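The Carbine at Gronton

The listing said Erkora Arms, second contract, all matching, and the price was what you would expect for a gun like that if any of it were true.

I drove up to Gronton on the 31st July with the windows down and a flashlight in the cup holder. I have looked at a lot of second contract Erkoras. The state bought 66 of them for its mounted guard and regretted it by December. By my reckoning I have been offered more of them than were ever made.

The dealer had it laid out on green felt, which is how you lay out a thing you want people to stop looking at. He was a soft-spoken man in a cardigan. He told me the carbine had come out of a farmhouse on the Hutchins road, straight down through one family.

"Which family?" I asked.

He said they preferred to stay private. They always do. I have never met a gun with a talkative family.

I picked it up. The balance was right, I'll give it that. The stock had a nice dark color and the edges around the lock plate were still sharp, sharper than the wear on the butt had any business allowing. Three inspector's marks on the barrel. There should be two. I turned it toward the window and counted on his face, not the steel, and he knew what I was looking at.

"Some of them got a third stamp," he said. "When they went back for repair."

"Back to where? Erkora was bankrupt."

He smoothed the felt with one finger. There was a letter, he said, in the back, from the old Flitus auction house, and the letter explained the stamp. I said I would like to read the letter. He said it was locked up.

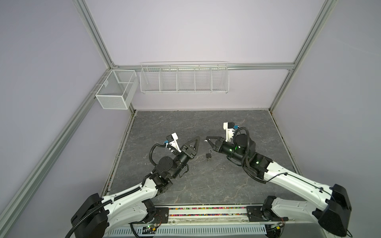

I have a low opinion of letters. Anyone with a typewriter and a weekend can give a rifle a grandfather, and the Flitus people would have vouched for a broom handle if it came with a commission. Still, I followed him to the back. His lockbox was fastened with a small dark padlock, silver shackle, the kind you'd put on a gym bag, and he went through his pockets for the key one after another, then went through them again. I watched him do it. He was good. He even sighed.

"My wife must have it," he said.

"When is she back?"

"Hard to say."

So we stood there, he and I and the box. Out front the carbine lay on its felt with its three stamps. I thought about the drive home – and about the balance of the thing, how it had come up to my shoulder like it knew the way.

"What would you take for it without the letter?" I said.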